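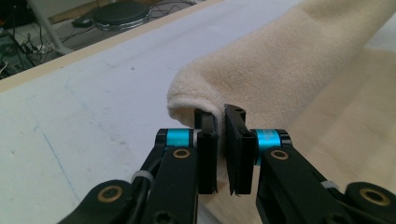

The Fleece Blanket, Folded and Put Away

Thibault Lebrun sold bedding for 14 years before he opened Vusetti, a narrow shop where the back wall is nothing but folded blankets. Wool takes up two shelves and cotton takes three. Fleece gets the rest, because fleece is what people buy.

"They buy one for the couch and then they have six," Lebrun said. "They come back and ask me where to put them."

Fleece is cheap, warm and light. It is also hard to stack. The pile slides against itself, the edges spring back, and a throw that left the store as a flat square becomes a lump after its first wash. A cream blanket is the most popular color at Vusetti and the one that comes up most in complaints, as any crumb or thread shows on it.

Lebrun folds on a table. He thinks the bed is the wrong place for it, since a mattress gives under your hands and the corners never meet. A kitchen table is fine if it has been wiped and dried. He lays the blanket flat, smooths it from the middle out, and brings the long sides together. Then he takes the folded edge in a pinch, lifts it slightly and sets it down again so the layers under it line up.

"Hold the fold, not the corner," he said. "If you pull a corner, the whole thing goes crooked."

After that it is thirds, then half. A throw done this way fits a shelf 14 inches deep with the fold facing out. Bigger blankets need one more turn.

Not everyone folds in thirds. Kiprono Swai runs the linen room at the Jorkier, a lakeside inn with 28 guest rooms and a fleece throw at the foot of every bed. His staff fold in half three times and finish with a loose roll, which goes into a basket by the window in summer and back on the bed in October.

Swai keeps 30 spare throws in a hall closet. He used to stack them to the ceiling, and the ones on the bottom came out with hard creases and flattened pile. Now no stack is higher than his elbow. Every spring the bottom blanket goes to the top.

He is strict about washing. Cold water, a small amount of detergent, no fabric softener. Softener coats the fibers, he said, and the fleece starts to feel greasy. The throws are washed apart from towels, which shed lint onto everything. They go in the dryer on low for a short time and come out a little damp, then hang over a rail overnight.

"High heat is how you ruin one," Swai said. "The ends of the pile go stiff and you can't bring that back." Room 511, in the annex, still has a throw that went through a hot cycle years ago. He keeps it for guests who bring dogs.

Pilling is the other common trouble. Lebrun uses a soft brush, always in one direction, with the blanket on a hard surface and one hand holding the edge. He sells fabric shavers too but says most people press too hard with them and thin the cloth.

For storage, both men prefer cotton bags to plastic. Lebrun uses an old pillowcase at home. Swai's closet has a cedar block on each shelf, sanded once a year when the smell fades.

Vacuum bags are where they part ways. Lebrun has used them for moving and has no objection for a week or two. Swai won't have them in the building.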